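Cleaning old brass drawer handles without losing the patina
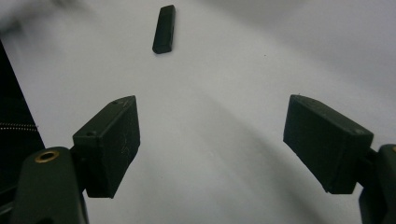
I've just brought home a little oak writing desk from the Oltmanns clearance auction and I'm completely in love with it! It has 20 brass pulls and escutcheons, all nearly black, and I can't tell if that's grime or old lacquer. Colour isn't much of a guide to me any more – the small dark bar in the photo, lying on the pale surface, is nearly black too, with maybe a touch of green, and some of my handles look just like that in daylight. I'd love to keep the aged look and just bring back a bit of glow on the high spots. Where would you start?
Posted by Puvonent, July 27, 2026

Arne Hollmann
What a great find! Start with the gentlest thing you have. Take one pull off (label where it came from, the screws are often not interchangeable) and wash it in warm water with a drop of dish soap and a soft toothbrush. Dry it properly. If the colour stays put, try a dab of acetone on the back, with the window open. Lacquer will go sticky or flake, tarnish won't budge. After that I only rub the raised edges with a soft cloth and a tiny bit of polish, then finish with wax. Do one, live with it for a week, then decide on the rest. I did 5 handles in one evening once and took them all too far – still cross about it!

Iven
Don't dip them in vinegar. I did and they went pink. Wax is good though, love the stuff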